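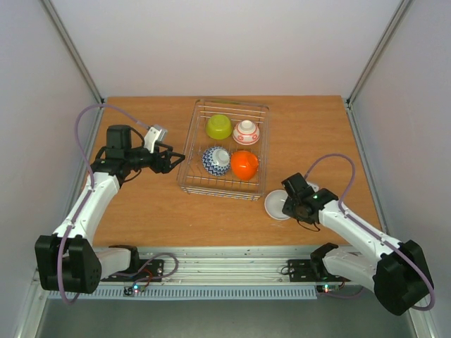
Canola establishment after faba beans, 39 cm rows — seeding rate vs. depth

stubble_jack
Looking for opinions on seeding depth before I commit for next season. Loam over clay, neutral pH, faba bean stubble left standing. Tyne machine on 39 cm spacing with press wheels. This year I sowed the Brestevero at 2 cm and establishment was patchy on the rises and fine in the flats. Plant counts on the rises came in well under half of what went down the tube. The agronomist says go deeper and chase moisture. My neighbour says stay shallow and wait for the rain. Both have harvested decent crops doing it their way, so that settles nothing.

Hae-won Hwang
What was the seed size? Depth advice without seed size is not much use. Large hybrid seed will come up from considerably deeper than small retained seed. Get a thousand-seed weight on each lot and work back from there.

stubble_jack
Hybrid, graded, upper end of the size range. I don't have the bag label any more.

claypan
Before anyone changes the depth setting, check what depth you are really getting. I dug behind the bar at normal travel speed and found the outside tynes placing seed a good deal deeper than the centre ones. The wings were carrying differently from the centre frame. The monitor showed one number for the lot.
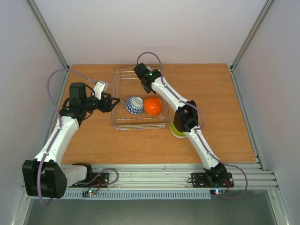
The other thing is soil throw. At 39 cm you have more room than most, but if you creep the speed up the rear rank still covers the front rows. Dig in the wheel tracks, off the wheel tracks, and on each rank. Do it on the rises in particular, as the tynes ride differently in the harder ground.

Hae-won Hwang
Agree with claypan on measuring. Disagree that soil throw is the likely cause here. If it were, you would see a row pattern across the bar width, and the problem follows the topography. I would look at moisture and crusting first.

claypan
He hasn't said whether there was a row pattern. Patchy can mean anything.

stubble_jack
No row pattern that I could see, but I was looking from the ute at the four-leaf stage. Can't rule it out.

Tranden_Ag
We ran a depth comparison on the home block, two varieties, Tranden and Istis, same day, same bar. Shallow setting against a setting twice as deep. Harvest weights over the weighbridge, so treat it accordingly:

Istis shallow: 1,488 kg/ha
Istis deep: no meaningful difference
Tranden shallow: 728 kg/ha, frosted in the low end
Tranden deep: not reported, header blockage, data discarded

Single strips, unreplicated. The Tranden figure says more about the frost than the depth. What I did take from it is that the deep Istis came up several days later and had caught up by stem elongation.

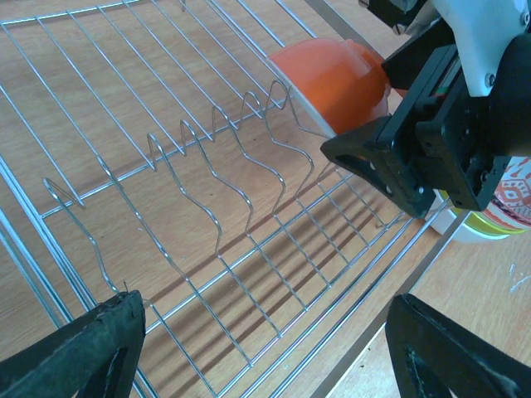 Flea beetle is where the delay cost us. The later seedlings sat at cotyledon stage through the worst of the feeding, and the seed treatment was running out by then. If you go deeper, budget for closer scouting and have a threshold decided in advance.

Hae-won Hwang
Useful, though I would not call those two results comparable in any respect. A frosted strip should come out of the table altogether.

Tranden_Ag
I labelled it as frosted. Leaving it out entirely is how people end up thinking every strip trial works.

dryland_mick
Nobody has asked about fertilizer placement. If there is any quantity of urea or MAP going down with the seed on wide rows, that is your thinning on the rises right there. The wider the row, the more concentrated the product per metre of furrow for the same rate per hectare. Lighter, drier soil makes it worse. Toxicity and moisture stress look much the same in a count.

stubble_jack
MAP with the seed, urea banded to the side. The MAP rate was the same as I used on the old narrow-row bar.

dryland_mick
Then that is where I would start. Same rate per hectare on wider rows is a higher dose beside each seed.
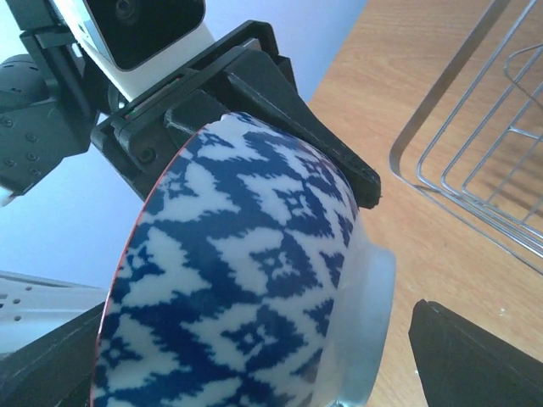
Cut the seed-placed MAP back on one full run, up and over a rise, and put the balance down the side band. Leave the depth alone for that run. If you move depth and fertilizer together you will learn nothing from either.

claypan
Seconded, and dig behind the bar anyway.

Hae-won Hwang
One caution on reducing starter P. After faba beans the nitrogen side looks after itself to a degree, but phosphorus does not, and the beans will have removed a fair amount. Soil test the rises separately from the flats. A composite sample will average out the part you care about. I would still put a third strip in at the deeper setting with the original MAP rate — it costs one pass.

dryland_mick
Three strips is fine if he will go out and count them. Most don't.

stubble_jack
Will do all three on the western rise. Control, reduced MAP with the balance banded, and deeper with the MAP unchanged. I'll pull split soil samples before seeding. Sung variety is going in that paddock if the seed turns up, otherwise Brestevero again.

Tranden_Ag
Use one variety across all three strips. And flag the ends, because you won't find them after the first spray pass.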